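Packing Assistants – Tanside Distribution Room

Custell invites applications for 12 part-time packing assistants at its Tanside site. The positions run through November and are paid by the shift.

Assistants fill open boxes with packets and other small goods according to a written order sheet. Each item must be placed in the correct box and checked before the box is passed on for sealing.
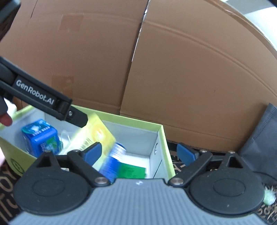
Applicants should be comfortable with repetitive work at a bench and able to read order sheets in English. Prior experience in packing or stockroom work is welcome but not required. New assistants complete 14 hours of paid training before their first full shift.

To apply, send a one-page letter and the names of two references to Min-kyu Min, Staffing Office, Custell, Room 335, Tanside. Please quote reference 188 – applications without it cannot be processed. The closing date is 24 January 2026. Applicants selected for interview will be contacted by mail.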